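**Folding station moved to an arm, what happens to the folders?**

Chi-keung Tu

We run a linen room at Ollska. In January one folding table was given to a robot arm with a camera on the wrist. Two of us used to fold there. Now one loads cloths and clears faults, and the other went to sorting. Output target is 1000 pieces a shift for the whole room, same as before. Has anyone had the job grade reviewed after a change like this?

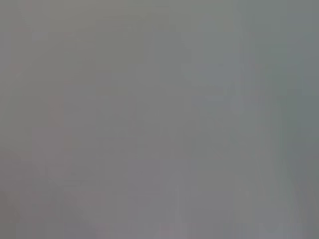
*1 min read*

The loader is still paid as a folder, but now has to judge from the wrist view whether to stop the arm. We had no training on that.

**Ching-wen Kong**

Yes, at Brikar. Log every stop for 26 shifts with time, cause and who cleared it. Ours came to 65 manual clears, and the grade went up one step on that basis. Record the cloth type too. Small dark cloths folded flat

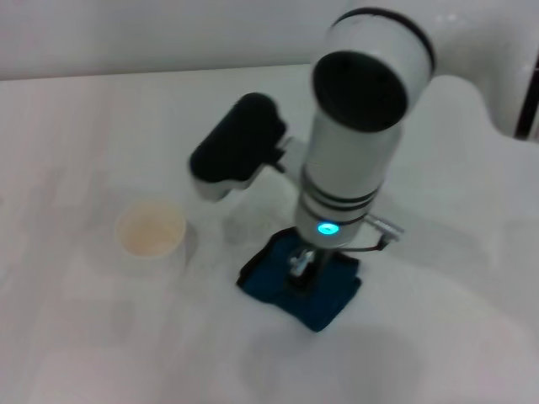 went in a separate column from towels, as the finger pressure setting is different. Ask for the setting sheet in writing.

**hurkum1539**

same here, no review yet. ask your supervisor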